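Re: [mutine-gardeners] water bill and the back plots

Oksana Yatsenko wrote:
> Can someone explain the $481? Last August it was nowhere near that.
> Also is the tap by the Grosen Street gate meant to be locked or not,
> I get a different answer every time I ask. And are we still doing the
> compost order.
> Oksana

Hi Oksana, all,

Quick one before work. The $481 is the whole quarter, both meters. They used to bill the back plots seperately and now it's all on the one notice, so it looks worse than it is. Still up on last year though. Jinlong read the meters at 7 this morning and the front one was ticking over with every tap off, so there's a leak between the meter and the first standpipe. Soggy patch near plot 69 is my guess.

Plumber booked, coming from Tkachuk's. He wants the path clear so if you've got pots or stakes along there please shift them. Brijesh has the key to the meter box.

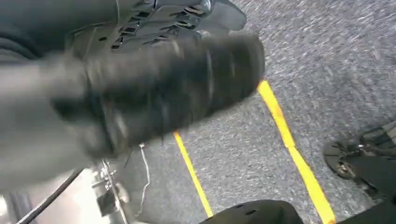
Tap by the gate – locked overnight, open during the day. Same key as the shed. If you find it locked at lunchtime ring me or Solomiia, don't force it again please, the last padlock cost more than the tap.

Compost yes. Two cubic metres, mushroom mix, same colour and same smell as last time I'm afraid. Need names by the end of the month, Maksym is keeping the list so email him not me. Pay when it's delivered.

Tank grant – no word from council. We asked for $2,000, would cover the tank and base but not the pump. Will chase.

Oh and whoever borrowed the long hose, can it go back on its hook. Plots at the far end can't reach without it and teh beans are suffering.

Sorry for the rush, tram in five mins

Solomiia has the bill if anyone wants a look

Fallel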